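July 28, 2022 - G. Ridgeway, finishing bench

Second go at the orange oil paint for the stool legs. Batch one was too stiff and left ridges when brushed, so this one has more stand oil and went through the muller twice. Pigment is the Prorero orange, same jar as before. Oil is the last of the Kostia tin. Need to order more before November or we will be waiting on it over the holidays.

Ground 51 g of pigment into oil on the glass slab. It took longer than I expected to wet out, and there were still dry specks at the edges when I thought I was finished. Scraped it all back to the centre and started again. Strained through a stocking into a clean jar. The colour in the jar looks darker than the colour on the wood, same as last time, so ignore the jar and judge by the test pieces.
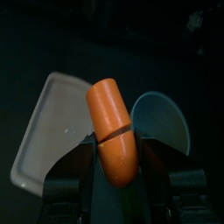
Sheen is still the open question. Zheng wants the legs flat to match the seats, and I think flat orange on a round leg looks like primer. A turned piece needs some shine or the shape goes dead. The sausage-shaped toy piece is a fair reference for what I'm after: smooth, saturated orange, and the light makes pale highlights down the left side of the curve so you read it as round straight away. Our batch one pieces scatter the light along the brush ridges and you lose that. I'd accept a bit less gloss than the toy has, but no less than satin.

Test pieces are birch dowel, sanded and wiped down. Piece 1 got one heavy coat. Piece 2 got two thin coats with a day between. Piece 3 has shellac underneath. Hung all of them on wire by the north window. Piece 1 already has a sag near the bottom end, so one heavy coat is out, whatever it looks like when it cures.

Also tried the green for the stretchers. Straight from the tube it goes bluish against the orange and the pair look like team colours. A touch of yellow ochre brings it back. Brushed a stripe of each side by side on card and will look again in daylight tomorrow.
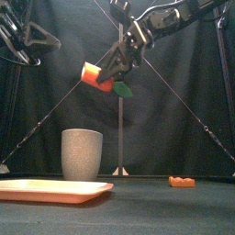
Orange and green together. Toy carrot, flat green top.

Lighting. Colours matched under the bench lamp have come out wrong by the door more than once, so from now on every card gets looked at under two lights before I write down a number. Background matters as well. The same orange card seems brighter on the dark cloth than on the bare birch, and I had been comparing across the two without noticing. Pick one background and stick with it.

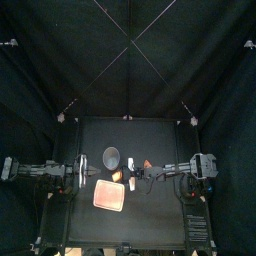

Black cloth on the walls, dark grey tabletop, small white lights left and right.

To do: label the jar, soak the brushes, email Bostport for a price on stand oil. Thumbnail test on piece 2 on Saturday, then decide on the shellac.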